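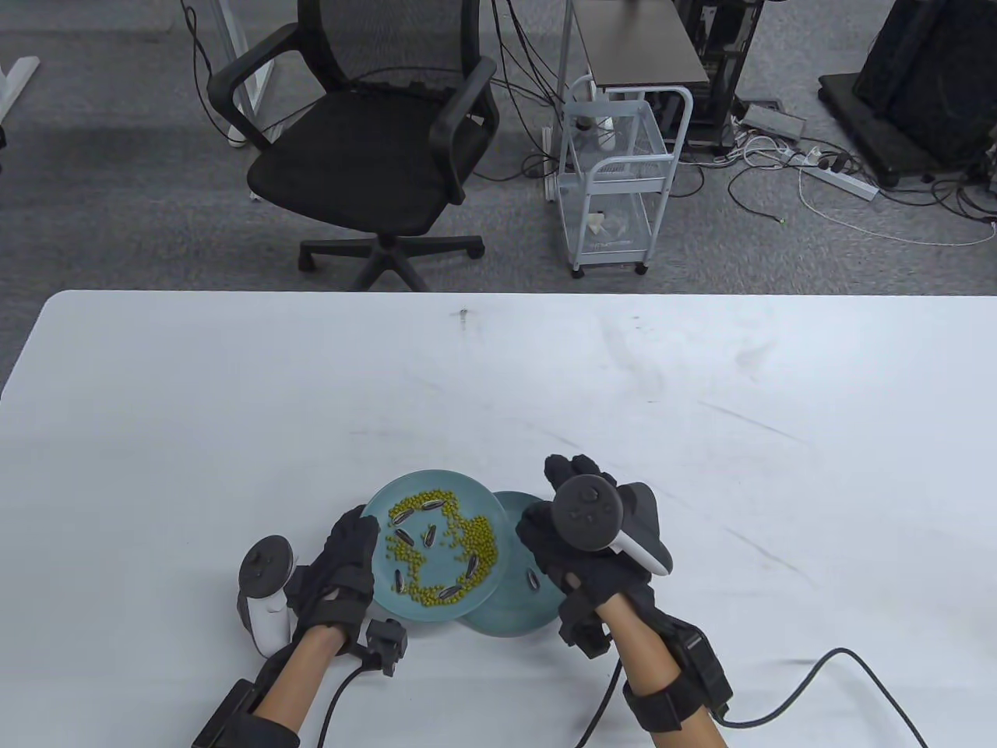

4. Collections and offline playback

Applies to Sesier 8 and the Oser phone app. Older versions of Sesier have the same menus, mostly, but Merge is missing. Section last touched 19/01/2024, screens may have moved since.

If you've not added a music folder yet go back to section 3 and do that. Let the scan finish. The little bar at the bottom left has to go grey before any of this works properly.

4.1 Making a collection

1. Open Sesier on the computer. Not the phone, the phone can only add to a collection that exists already.
2. Library > Collections > New.
3. Type a name. Up to 202 characters, accents fine, no forward slashes.
4. Pick a type: Fixed or Rolling. Fixed stays as you left it. Rolling fills itself from rules, see 4.3.
5. Press Create. You get an empty list.
6. Drag songs in from the right-hand pane. Or tick several and press the plus.
7. Press Save.

Note: Save is greyed out until there's at least one song in. Rolling collections save empty.

Note: the type can't be changed afterwards. To turn a Rolling one into a Fixed one, open it, Select All, Copy to New. To go the other way, start again, sorry.

A collection holds 3,000 songs. After that the plus just stops responding, no message. There's a message coming, we're told. For now split the collection in two and play them through a queue (4.5).

4.2 Order, gaps and fades

1. Open the collection.
2. Click the column head you want to sort by. Click again to reverse it.
3. For your own order click the column with no name, far left, then drag.
4. Settings (the cog inside the collection, not the main one) > Between Songs.
5. Choose Gap, None or Fade. Fade takes a length in seconds, 8 is what it arrives set to.

Live albums and mixes: use None. Fade on a live album sounds dreadful, applause dips in and out at every track.

Caution: sorting by a column wipes your own order. No undo. If you've spent an evening arranging a party list, lock it first. Right click the name > Lock Order. A locked list still plays on shuffle if you ask for it, the order underneath isn't touched.

4.3 Rolling collections

Rules are read top to bottom and a song has to pass all of them, unless you switch the box at the top to Any.

1. Open the Rolling collection, press Rules.
2. Add Rule. Choose a field: Artist, Year, Genre, Added, Last Played, Length.
3. Choose a condition. "Is" wants an exact match, "contains" doesn't.
4. Add more rules if you need them.
5. Preview. Have a look at what came up before you go any further.
6. Apply.

Added and Last Played count in days, 366 is the most you can put in. For anything longer ago than that use Year instead, or choose Never under Last Played to find stuff you've not played at all.

Genre is only as good as your tags. "Hip hop" and "Hip-hop" are two genres as far as Sesier is concerned, and so is "hip hop " with a space on the end. Section 6 has the tag clean-up. Do that first if your files came from all over the place.

Seasonal lists: handy to have one for New Year that leaves the carols out. Genre contains Dance, Title does not contain Christmas, Length under six minutes. Then come January you can put it away with Archive and it drops out of the sidebar but isn't deleted. Same menu brings it back. 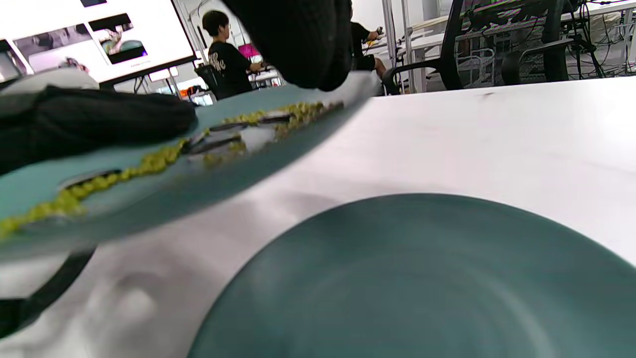

4.4 Sending a collection to your phone

Both devices on the same Wi-Fi. Guest networks usualy won't do, the two can't see each other.

1. On the computer, right click the collection > Share to Device.
2. On the phone, open Oser > Nearby.
3. Tap the computer's name. A four-figure code comes up on the phone.
4. Type the code into Sesier.
5. Back on the phone: choose Stream or Keep. Stream plays over the Wi-Fi. Keep copies the files.
6. If Keep, choose the quality. Small, Normal or Original.
7. Leave Oser open till the ring closes.

Note: you only do the code once per phone. After that it goes straight from 1 to 5.

Note: Keep checks for free space before it starts. If there isn't enough it offers Small. Say no to that and it copies nothing, it won't do half.

Caution: removing a song from the collection on the computer removes the kept copy from the phone next time they meet. If you don't want that, Oser > Settings > Kept Music > Ask Me First.

Code not accepted? Close Oser fully, open again, get a fresh code. Still no good, restart the router. Still no, check the clock on both. A clock that's a few minutes out is enough to break it, caught Carola Kröger out for most of an afternoon when she was testing this page.

4.5 Queues

A queue is temporary. Close Sesier and it's gone, unless you've ticked Remember Queue in the main settings.

1. Play anything.
2. Right click another song, album or whole collection > Play Next or Play Last.
3. Open the queue with Q to see what you've got.
4. Drag to reorder, Delete key to drop one.
5. To keep it: Queue > Save as Collection. Saves as Fixed.

Shuffle in a queue shuffles what's left, not what's been played. Pressing shuffle off puts the rest back how it was.

4.6 Merging two collections

1. Tick both in the sidebar (Ctrl and click).
2. Right click > Merge.
3. Choose what happens to doubles: Keep One or Keep Both.
4. Name the new one. The originals are left alone.

Keep One goes by artist, title and length together. A live version and a studio version count as different. A remaster will sometimes slip through as a second copy and you'll have to take that out by hand.

4.7 Moving in from Eta or Geddes

Both write out a plain list file which Sesier reads.

1. In the old program find Export List. Eta has it under File. In Geddes it's in the share menu, right at the botom.
2. Save the file somewhere you'll find it.
3. In Sesier, Collections > Import, choose the file.
4. Wait. Songs it finds go in, songs it can't find are shown in red.
5. Click a red one to search for it yourself, or Skip All Red.

Only the list comes over. No music files, no play counts, no star ratings. The songs have to be in your Sesier folder already or everything is red.

Caution: don't take the old program off until you've opened the imported list and checked it. The export file can't be made again without it.

4.8 Deleting

Right click > Delete. The collection goes, the songs stay on disk. Held in Recently Removed until you empty it. Delete Songs Too is a separate line in the same menu and it means it, so read before you click.

Corrections to this section go to Montserrat Cifuentes, address on the contact page. Say which version you're on. Next: 5, Radio and saved stations.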